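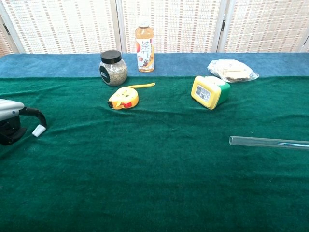 N. Harnis

Respondo à questão da lista sobre a queda de desempenho em objetos transparentes.

Repetimos a avaliação em outubro com a mesma política, sem novo treino, e separámos os resultados por tipo de superfície. Foram 400 tentativas de preensão, sempre sobre feltro verde, com uma faixa azul ao fundo. A mesa inclui objetos opacos (fita métrica amarela, embalagem amarela e verde), um frasco de vidro com tampa preta, uma garrafa de chá, um saco plástico transparente e um tubo transparente deitado.

Nos opacos, a diferença entre o Benham e o Nirnum fica dentro da variação entre sementes. No tubo e no saco, o Nirnum perde uns 9 pontos percentuais. A perda concentra-se na estimativa do ponto de contacto; a seleção do alvo mantém-se estável nas 4 sementes.

Na terça-feira, Nyaga escreveu:
> A vossa tabela 2 agrega tudo numa única taxa de sucesso.
> Os erros no tubo vêm da profundidade ou da segmentação?
> E as pregas do tecido, foram controladas? No nosso caso
> geravam falsos contornos junto à base dos objetos.

Da profundidade, sobretudo. Com as máscaras anotadas à mão o erro quase não muda; com a profundidade corrigida, desaparece a maior parte. O reflexo ao longo do tubo desloca o ponto previsto no sentido do eixo, e a abertura circular é por vezes tratada como objeto separado.

As pregas não foram controladas. O feltro não é esticado entre episódios e também tem cotão visível. Não medimos o efeito isoladamente, pelo que não excluo uma contribuição nos objetos baixos.

Falta correr a variante com 2 vistas. Os registos por episódio seguem para o repositório com a tabela desagregada.

N. H.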